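Open day at Rendau, quick writeup

Typing this on my phone on the train so excuse the mess. Went to the robot open day at Rendau, the one I'd been going on about since November. Got there a bit late. Parking at Demton is a joke, drove round the block and ended up behind the tile warehouse.

Badge, coffee, a tote bag with a pen in it. Then straight through to the main hall. Louder than I expected, mostly the compressors. First stand was Tredarell, who do the big palletizing arms. Impressive if you like boxes. They had a counter up on a screen, 500 boxes since the doors opened, and a guy with a headset trying to talk over it. Stayed five minutes. My nephew would of loved it.

What I came for was the small stuff in the back room. Halima Ojo was running that one, she's been at Rendau a few years and does most of the grasping work. No headset, no slides. Just stood next to the rig and answered whatever people threw at her. About 22 of us squashed round the table, which was too many, I spent the first part looking at somebody's backpack.

They had the wrist camera up on a monitor so the people at the back could follow.

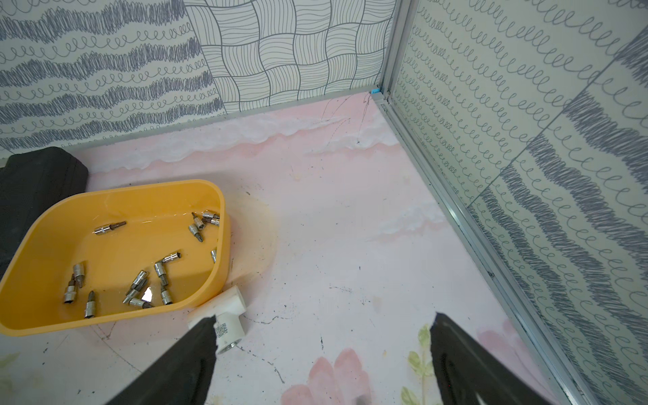 I like wrist cameras. You get the gripper's own view, fingers at the bottom and the work in between, and suddenly you understand why this is hard. From where I was standing the job looked like nothing. On the monitor, different story. A white pipe tee on the floor between two fat black fingers, with a tray of chrome sockets right up next to it and glare coming off the metal. And those walls! Scribbles, coils, basket weave, plus clouds and a big pink flower on the floor. I asked Halima how much a background like that bothers the vision side and she said less than shiny parts do. Shiny parts are her nightmare apparently. She'd take wallpaper over chrome any day.

Somebody asked for a success rate. She said 79 percent on fittings last month, up to 88 now, and wouldnt give a number for sockets. Fair enough. Good to hear a person at an open day not round up.

Other questions I scribbled down: can it tell threaded from plain (sometimes), do they swap fingers for smaller parts (yes, takes a minute), is any of this for sale (no, stop asking).

Lunch was sandwiches. The Dela Peña people had a table by the window with conveyor sensors, nice folks, took a brochure, have allready lost it.

Missed the afternoon talk on calibration becuase I had to get the car back. If anyone has notes from that please send them, I'll swap you for my Tredarell ones, all four lines of them.

Ok my stop. Will fix the typos later.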